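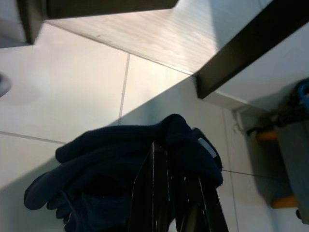
Tacoma, Tuesday, a little after 7 pm

Glove day! Teaching the arm to pick up a fleece glove and hang it on a hook, and I have opinions now, so this is going to be a thread.

Quick catch-up for new folks: I sit at a desk with a pair of hand controllers and drive the arm myself, over and over, and every run gets saved. Later we train on the saved runs. The view up top is the wrist cam, same one I stare at all day.

Fleece is sneaky. It looks like it should be the easy one (soft, fuzzy, plenty to grab) but it bunches up on you. See how the cuff has rolled into that fat fold on top of the gripper, with the little white label sticking out at an angle? Navy fleece over a black gripper, too. Good luck finding the edge of anything.

My trick this week is to go for the cuff and leave the fingers alone. When I grab fingers the whole thing swings and I spend the rest of the run chasing it around.

Dagmar Doležal does it the opposite way and her runs are smoother than mine, so take my advice with a spoonful of salt.

We compared notes at lunch. She slows way down right before she closes the gripper, like almost stopped, and then commits. I hover and fidget. You can see it in the playback, all these tiny wiggles that I had no idea I was making, and guess what the arm picks up if you feed it a week of wiggles. Yep.

So I tossed 54 of my own runs this morning. Ouch! Szymon Szczepańska said keep them and label them "hesitant," and we went back and forth on that for a while. I still think they should go.

Running total for the whole Hollus project is 3146 saved runs, all items, all drivers. Gloves are around 2260 of those, which tells you how my month has been.

Somebody asked if I get to move the arm by hand. Sometimes! For the hook part I like to walk over and guide it through the motion myself, because I can feel when the angle is wrong. For the grab I stick with the controllers, my hands would just block the camera.

And to whoever asked about mittens: Aniela Sadowski has a bag of them at her desk and I am pretending I haven't noticed.

Two more sets tonight and then dinner. Will post playback tomorrow if Szymon lets me have the good monitor.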